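Dryer stops mid-cycle with heat lockout, Darstead block
Oct 15, 2025
By Araba Essien
Print | E-mail 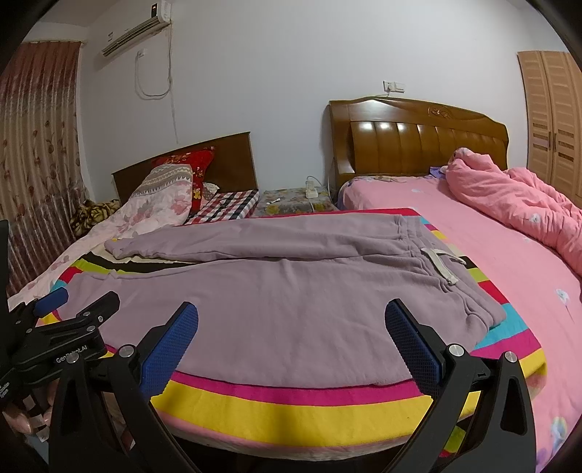 Issue 396

Unit: Masska vented tumble dryer, ground floor, Darstead.
Reported fault: Drum stops before the end of a cotton cycle. Display shows the heat lockout light. Restarts after a rest period, then stops again. Sweatpants and towels come out damp at the seams. Thin items finish normally.

Log

1. Power at the outlet checked under load. Within range. Plug and cord show no discoloration.

2. Lint screen removed and washed. Water had been pooling on the mesh, which points to fabric softener residue. Ran a full load afterward. Stopped at 80 percent of the cycle. Screen ruled out as the only cause.

3. Exhaust hose disconnected at the back of the unit and a short test load run with the laundry room window open. Cycle completed. Hose reconnected, same load, lockout returned. Restriction is downstream of the dryer.

4. Hose pulled out. Crushed flat behind the unit where it had been pushed back after the August floor work. Replaced with 7 feet of rigid duct and one elbow. Wall cap outside was also stuck half closed with packed lint. Cleared, flap moves freely.

5. Cycling thermostat tested with a meter, opens and closes as it should. High limit thermostat opened early on two tests. Replaced with part 1425 from Owusu. Old part bagged and left with the Camley office in case the supplier wants it back.

6. Moisture sensor bars wiped with white vinegar on a cloth and dried. Did this last, so its effect was not tested separately.

Result: Three cotton loads run back to back, no lockout. Heavy waistbands and cuffs dry at the end of the normal setting.

Notes for residents: Turn sweatpants inside out and leave drawstrings untied. Do not use softener sheets in this unit. Clean the screen after every load.

Open item: The second dryer is on the same type of hose. No fault reported, duct not yet inspected.

Status: Resolved, pending inspection of second unit.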